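The One-Basket Desk

1/14/19

The woman who runs the tidying course at Ollidden would like it known that her own kitchen drawer does not open all the way. "There's a whisk in there standing guard," she says. "I've made my peace with it."

She has been teaching people to clear their desks for 13 years, first out of a spare classroom in Grunbridge and now in a white-walled room with a floor so handsome that students tend to admire it when they should be listening. She asked to be left unnamed. Her sister reads this newsletter and has seen the drawer.

Her method, as far as she'll admit to having one, starts with a bare desk and one basket. Everything that was on the desk goes somewhere else first -- a bed, a hallway, a patient spouse. Then the basket goes down, and you live with that for a day before anything is allowed back.

"People hate the day," she says. "They walk past it and twitch. One man told me it felt like his desk had been burgled by someone very considerate."

I asked why a basket, when the stores are full of organizers with more compartments than a parking garage. She made a face. She once owned the Brimero, a desktop tower with 6 drawers, and spent most of a July trying to remember what she had put in the fourth one. (Stamps, and a key to nothing.)

"A basket has no opinions," she says. "You look in and you see what you've got. If it's full of junk, well, there's your junk."

The woven basket on the white desk: 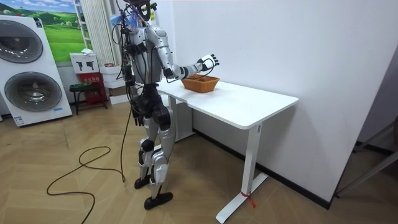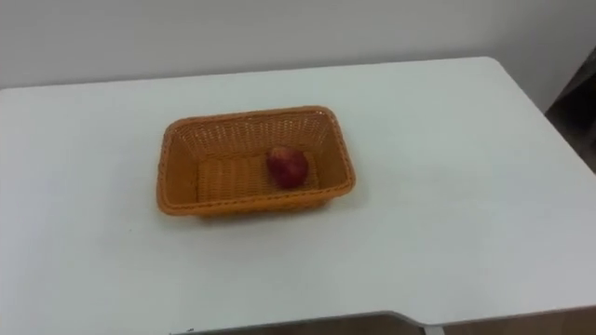 She is particular about shape. Shallow is good. Deep is "a well, and things drown in it." She likes sides that slope outward, so a hand can get in and scoop, and she likes a color you can find from the doorway. Orange suits her fine. Gray baskets on gray desks, she says, get buried under mail by Thursday.

She won't be drawn on real wicker versus the plastic kind. Real wicker snags sweaters. Plastic can be rinsed in the sink. She owns both and has been let down by both.

What goes in it? Whatever you touched today, she says, and she means today. Pens, glasses, the bill you intend to pay. The charger is allowed if it's coiled. Coins are not allowed, and she would not be argued with on coins.

The course runs 7 weeks and most people have bought a second basket by the third. She used to fight this. These days she just asks them to bring it in and tip it out on the table in front of everybody, and the problem tends to go away.

Before I left I asked what she would do about my own desk, which I described as fairly as I could. She thought about it for a while.

"Do you have a hallway?" she said.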